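Print this page
E-mail this release

Tonent Publishes Equipment Planning Schedule for Hand-Held Gripper Program

Schedule covers purchase, spares and bench allocation for packaging and unpacking work

ZAMUDIO, 2022-04-16 — Tonent today released the equipment planning schedule for its hand-held gripper program, setting out how the company will buy, allocate and replace grippers used to record manual handling tasks. The schedule applies to all new orders and replaces the separate purchase lists kept by each work group.

Under the schedule, hand-held units are budgeted as measuring equipment and fixed robot arms as production equipment. The two lines had previously been combined, which made it difficult to compare the cost of recording a task by hand with the cost of running it on an arm. Each line now carries its own allowance for spares, calibration and storage.

"A gripper is a small purchase, and small purchases tend to be approved one at a time," said Ásdís Damgaard, head of equipment planning at Tonent. "When we added up jaws, pads, cables and lens modules for the year, the spares came to more than the bodies. They need to be on the same page of the budget."

The first tasks covered by the schedule involve parts held in molded foam inserts. These were selected for the range of grip conditions they present: rigid parts, mesh surfaces, small containers and lightweight foam pieces may all be handled at one station. The work is done in ordinary office space, and the schedule includes no expenditure on building changes.

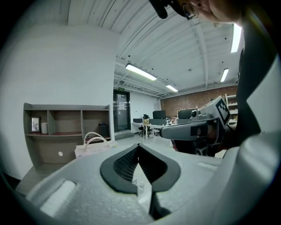

Purchase Terms

Orders will be placed in two lots. The first is limited to complete hand-held units and one set of replacement pads for each unit. The second, due in June, covers spare jaws, lens modules and cable sets. Quantities in the second lot will be set from wear records collected on the first.

The supplier for both lots is Promico. Jaw pads are to be replaced after 1000 grip cycles or on visible damage, whichever comes first. Lens modules are inspected at the same interval and replaced only on failure. The planned service life of a gripper body is 3000 operating hours, after which the unit is withdrawn and stripped for parts.

The budgeted cost of a complete unit is 920 euros, excluding tax and delivery. Fiducial markers are printed in-house and charged to consumables. A unit returned with a damaged marker is to be recalibrated before it is issued again.

Bench Allocation and Records

Grippers will be issued to a bench and will remain there for the full recording period. Transfers between benches require a new calibration record. Usage will be logged in Ilico, the company's asset register, which already holds service data for the fixed arms.

Ravindran Poduval, who is responsible for test operations, said the change would reduce the number of idle units. "We have had benches waiting for a gripper while two sat in a drawer on another floor — fully working, with no record of where they were," he said. "With allocation by bench, I can see the shortage before the session is booked."

Each bench is planned for around 1000 recorded handling sequences before its equipment needs are reviewed. Benches that fall well short of that number may be merged. Requests for additional units must state the task, the parts to be handled and the expected hours of use.

Fixed Arms

No fixed arms will be ordered under the present schedule. A decision on further arms will be taken once the June lot has been received and the first wear records are available. Existing service contracts are unaffected.

About Tonent

Tonent develops handling and packaging equipment for manufacturers of small and medium-sized goods. The company has its main office in Zamudio.

Contact: Equipment Planning, Tonent, Zamudio

Print this page
E-mail this release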